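Pottery studio to reopen in former Navarro shoe shop

A shared pottery studio that lost its home when its lease ran out will reopen in August in the old Navarro shoe shop on Ruderov Street.

The new premises will have 28 places for members, with two kilns at the back and a glazing room upstairs. Evening classes will start at 6.30pm and are open to people who have never used clay before.

Aurora Caldeira, who runs the studio, said 54 people were already on the waiting list for a place.

"We had to turn people away at the old building for most of last year," she said. "The kilns were too small and there was one sink between all of us."

The move has been paid for partly by a grant of £3000 from the Tosuvberg Arts Fund. The rest came from members' fees and a sale of seconds held in the spring, when 148 pieces were sold in one morning.

Work on the building is nearly finished. The shop floor has been levelled and the front window kept, and new wiring for the kilns is due to be tested next month. Parking behind the building will be for loading only.

Bowls with painted rims sold best in the spring, and Melina Balaskas will teach a six-week course on decorating them. Beginners will make a plain bowl first and move on to brushwork in the third week.

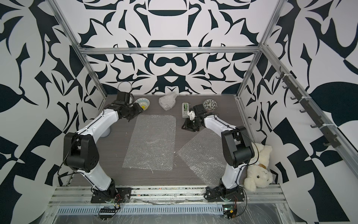 A small bowl with a yellow centre and a patterned blue-green rim.

The course costs £54, including clay and firing. Members pay £28. Booking opens at noon on the first day of August, at the studio door or by phone.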